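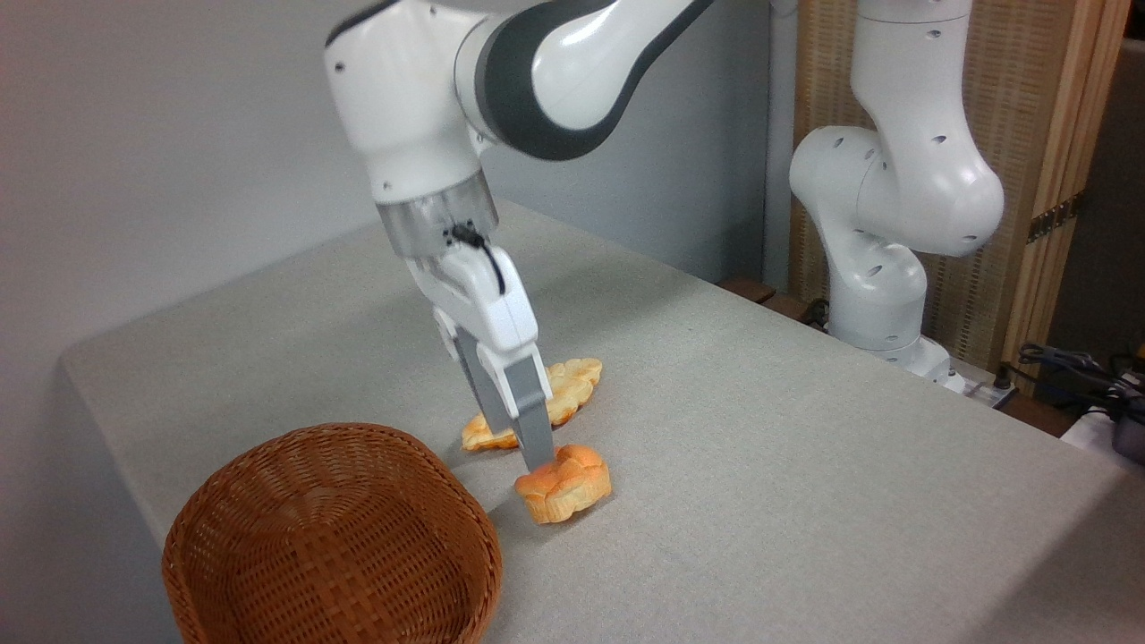
Slide 4: bread, basket, gripper

OK, so bread! Let this one sit a second. The job is rolls into the basket, and I taught it by hand first, just grabbing the arm and dragging it through the move. Felt great, and my elbow got into half the recordings. Then Angus Jardine talked me into remote control and we did 267 demos that way (ask who's driven one, wait for hands).

Tell the squashed roll story here. You can't feel anything through the controller, so you squeeze too hard, and the robot learns to squeeze too hard from you. Slow down near the crust!

If Jagadeesh asks about bad takes: we threw out 5, kept the clumsy ones. Next slide, Vadley numbers.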